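Zokau handheld garment steamer: six months on

I bought the Zokau in June to replace an iron that had started leaving brown marks on anything pale. It cost 63 pounds from a shop that mostly sells kettles, and I paid for it myself. I live in a flat with no room for an ironing board, so a steamer had been on my list for a while.

It is a plain thing. There is a handle with a tank at the back, a flat plate at the front with two rows of holes, and a button you hold down. The tank holds 200 ml. The cable is long enough to reach from the socket by my wardrobe to the back of the bedroom door, where I hang things up, but not long enough to get round to the far side of the bed. A fabric brush comes in the box, along with a heat mitt that fits a large hand badly.

Warming up takes 2 minutes by the kitchen timer. The light goes from red to green when it is ready, and for the first few seconds it spits. I point it at the sink until it stops. My last steamer was an Edov, and that one spat all the way through, so this is an improvement.

On shirts it does well enough. A cotton work shirt that has been on a hanger overnight comes out fit to wear, though the collar and the button band never look as sharp as they do after an iron. Linen is hard going. I went over one pair of linen trousers three times and there were still creases behind the knee. Viscose and anything with a bit of stretch are where it earns its place, and I have stopped dreading the dress I wear to weddings.

T-shirts are a mixed case. Thin ones drop straight after one pass on the hanger. Heavier cotton ones pull out of shape at the shoulders when they are damp with steam, so I now do those flat on a table with a towel underneath, holding the hem taut with one hand. The instructions say the steamer can be used flat, and it can, but tip it too far forward and the pump starts to gurgle.
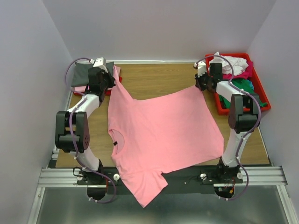 Orathai Phromma has the same model and disagrees with me about doing them flat. She says the steam has nowhere to go on a table, the towel gets soaked, and the front of the shirt ends up wetter than it would on a hanger. Her way is to put a heavy T-shirt on a wide wooden hanger, steam it from the inside, and leave it alone until it is dry. I have tried it since. The shoulders were better than I expected, but the hem still curled on one of mine, and I have gone back to the table for that one.

Limescale is the main complaint. We have hard water here, and by the third month white flakes were coming out with the steam and landing on dark clothes. The booklet suggests a descaling rinse every month. I use half white vinegar and half water, run it through, then run two tanks of plain water after it. The flakes stopped, but the bedroom smelt like a chip shop for an evening – do it with the window open. Filtered water has helped as well.

The tank cap is a small rubber bung on a strap, and the strap has already torn. Schouten sell a replacement that fits, but postage costs more than the part, so for now the bung sits in a saucer on the chest of drawers when I am filling up.

I also had a short go with the Clastska travel steamer, which Paweena Saithong lent me for a weekend away. It is lighter and folds in half. It also runs out before you have finished a pair of trousers, and the button is stiff enough to make your thumb ache. For a suitcase it would be fine. I would not want it as the only one in the house.

Would I buy the Zokau again? At the same price, yes, if most of what you wear is soft and you are not fussy about collars. If you wear ironed shirts five days out of seven, keep the iron. I have given it 6 out of 10, and it would have had another mark with a decent cap.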